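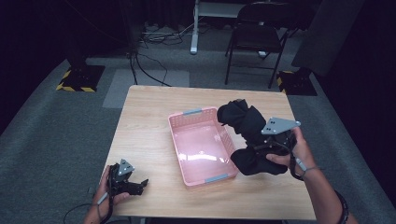
Folding socks is a waste of a life, Aurora Frade wrote to me after my last piece, and so is folding pants, tea towels and anything else that is going to be crumpled again by teatime. Put a basket on the table, drop the stuff in, put the basket in the cupboard. Done. She added that she has been doing it this way since she left home and has yet to be arrested.

I've been chewing on that for a fortnight now, mostly while standing over my own table with a heap of clean washing in front of me, and I think she's about half right. Which is annoying, because I had planned to write a cross reply.

Let me start with the half I'm giving her. A basket is a wonderful thing. I grew up in a house where clean clothes went straight from the line to the ironing board to a drawer, and if they stopped anywhere on the way my mother wanted to know why. There was no basket stage. There was a chair on the landing, which we all pretended was for sitting on. When I moved into my first flat I bought a plastic basket with handles from the hardware shop under the railway arch and it changed my week, because suddenly the clean things had somewhere to be that wasn't the bed. I could carry the lot from one room to another in one go! I could ignore it for two days and it still looked like a decision.

And I do think plastic beats wicker, whatever the magazines say. Wicker snags. I lost a good pair of tights and the sleeve of a jumper to a very handsome wicker hamper that I'd been given as a wedding present, and I kept it five years longer than I should have out of politeness. Plastic with holes in the sides lets the air through, you can rinse it in the bath, and it comes in silly colours. I'm all for silly colours. If a job is dull, let the equipment be pink.

So yes, Aurora, drop the socks in. Pants too. I've stopped folding both as of this month and I don't miss it. My husband hasn't noticed, or he has noticed and is keeping quiet in case it turns out to be a mistake on my part.

Where we part company is the dark washing.

You can't just drop black things in a basket and walk off. Well, you can, but then comes the morning when it's still night outside and you need the black T-shirt, the one with the proper neck, and what you have is a basket of black lumps. Every one of them could be a T-shirt. Every one of them could be leggings. I have gone down to breakfast holding what I believed was a cardigan and it was a pillowcase. Colours sort themselves out, more or less – you see a bit of green and you know it's the green one – but black asks for some effort at the other end, when the light is good and you've still got some patience.

I put this to Rhun Jenkins, and he said the answer was to own less black. I looked at him for a while. Rhun wears a navy jumper every day of his life.

My own answer, for what it's worth, is the shake. I don't mean folding. Pick the thing up out of the heap, by a corner if you can find one, give it one hard shake so you can see what it is, lay it over the edge of the basket for a second, then turn it in half and put it down flat. That's all. It isn't a fold that would pass in a shop and my mother would have had it out and done again. But the lump has become a thing with a shape, and when I need it I can find it by feel. It takes me eight minutes for a full load, and I know that because I do it to the news headlines and whatever comes after them.

You do need a table, though, and this is the other place where I'd argue with the drop-it-in crowd. People sort washing on the bed. I did it for years. The bed is too low and too soft, everything slides towards the middle, and then at eleven at night you want to get in and there's half a load still lying there, so it all goes back in a heap on the floor and you've done the job for nothing. A table is the right height. A table also belongs to other people, who will want to eat off it, and there's nothing like a hungry household for making you finish.

We have a plain oak-coloured one, bought second-hand, and I've come round to sorting on the bare top with no cloth under it. Bits of fluff show up and get wiped away. A cloth just collects them and passes them on to the next black thing you put down, as anyone who has shared a house with a white towel will know.

Kilian Kälin, who reads these and tells me off, once sent me a long email about a system with a separate basket for each member of the family. He's very happy with it. There's a label on every one and they live on a shelf in the hall. I tried it, I really did, and what I found was that I had bought four more things to trip over, and the children used theirs for Lego. Two baskets is my limit. One for things that can be dropped in anyhow, and one for things that have had the shake. If I had to I'd manage with one and put the socks down the side.

I can hear Aurora saying that this is just folding with a nicer name. Maybe it is. I think what I object to is the idea that there are only two sorts of people, the ones with drawers like a shop display and the ones living happily out of a heap, and that you have to pick a side. Most of us are somewhere in between with a damp cuff in one hand, wondering if it wants another hour on the radiator. I'd like some credit for the in between. A thing folded once, badly, on a table, by a tired person, is a perfectly good bit of housekeeping, and I'd rather hear more about that than another drawer full of little upright rectangles.

Pao-chu Mok asks whether any of this applies to fitted sheets. It doesn't. Roll the sheet up, stuff it in its own pillowcase and shut the cupboard door quickly. I'm doing towels next time, so do write in, especially if you're one of those people who fold them in thirds.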